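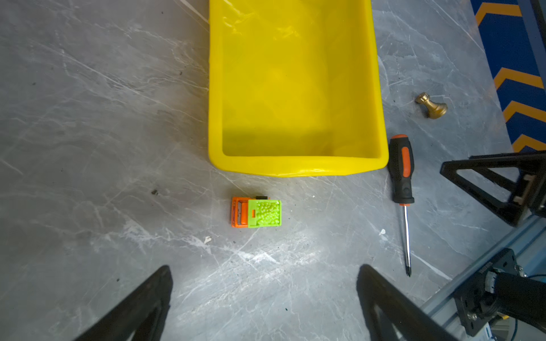
Tamness Toy Library: Playroom Safety Check with Comments

Work through the list in order, starting at the door. Mark each line OK, Fix or Remove, and scribble as much as you like in the comments. The August sheet is typed up below and it's a cheering one to read — the room is in lovely shape!

Start time: 8.15 am
Building: Trindville Hall, ground floor, back room

1. Doors and gates

1.1 Main door closes by itself and doesn't slam. OK. The new closer is a joy. You can let go of the door with a pushchair halfway through and it waits for you.

1.2 Finger guards fitted on the hinge side, full height. Fix. The guard on the toilet door has come away at the bottom. Pushed back for now, needs two screws.

1.3 Stair gate latches with one push. OK. Tried it ten times, caught every time.

1.4 Fire exit clear inside and out. OK inside. Outside, the hall's recycling bins had crept across the path again and we moved them back. Please look out there even when it's raining.

2. Floor and furniture

2.1 Mats flat, no curled edges. Fix. One corner of the big blue mat is lifting near the radiator. Turned round so the corner sits under the bookcase.

2.2 Bookcases and shelving fixed to the wall. OK. All brackets tight. Give each one a proper tug at the top, where a climbing toddler would pull.

2.3 Table edges and corners smooth. OK. The Chae tables have worn so well! Three years of glue and paint and not one rough edge.

2.4 Chairs steady, feet in place. Remove one. Red chair, missing a rubber foot, now in the store cupboard with a label on it. The spares we have are the wrong size.

2.5 Radiator covers firm and cool enough to touch. Firm, yes. Heating is off until autumn so the second half will have to wait.

3. Toys for under threes

3.1 Everything goes through the small parts tester. If it fits inside, it goes up to the over threes shelf. OK apart from two loose shape-sorter pegs, moved up.

3.2 Wheels and axles on cars and trucks. Pull each wheel, then twist it. OK. I love this part of the check and I won't pretend otherwise. Hold the body in one hand and pull straight out with the other; a wheel that only wobbles can stay, a wheel that shifts along its axle can't.

3.3 Rattles and shakers: no splits along the seam. Remove one maraca. Hairline crack, easier to feel than to see, so run a thumbnail round them all.

3.4 Soft toys: eyes, noses and seams. OK. The elephant's ear has been restitched and is stronger than the rest of the elephant.

3.5 Battery covers screwed shut. Fix. The Cimero drum had its screw in but only by a thread. Tightened and rechecked.

4. Storage

4.1 Tubs and bins: no cracks in rims or corners, nothing sharp underneath. OK. Turn them upside down, it's worth the faff.

4.2 Lids on the dressing-up chests stay open by themselves. OK, and what a difference the new stays make.

4.3 Cleaning products locked away, key on the high hook. OK.

4.4 Nothing heavy above shoulder height. Fix. The box of wooden railway had gone back on the top shelf. It weighs a ton. Bottom shelf, please, left-hand side.

5. Returns

5.1 Returned toys checked before they go back out. OK. 83 came back this month and all were wiped, dried and checked.

5.2 Jigsaws counted. 38 complete. The 100-piece harbour is one short, a bit of sky, and it's staying out on loan with a note in the lid.

6. First aid and paperwork

6.1 First aid box full and in date. Fix. Plasters low, small sizes especially.

6.2 Accident book on its shelf with a pen. Book yes, pen no. Pen now tied on with wool.

6.3 Emergency numbers by the phone, readable. OK.

Still to do before the next session: screws for the toilet door guard, rubber feet for the red chair, plasters.

Finish time: 9.40 am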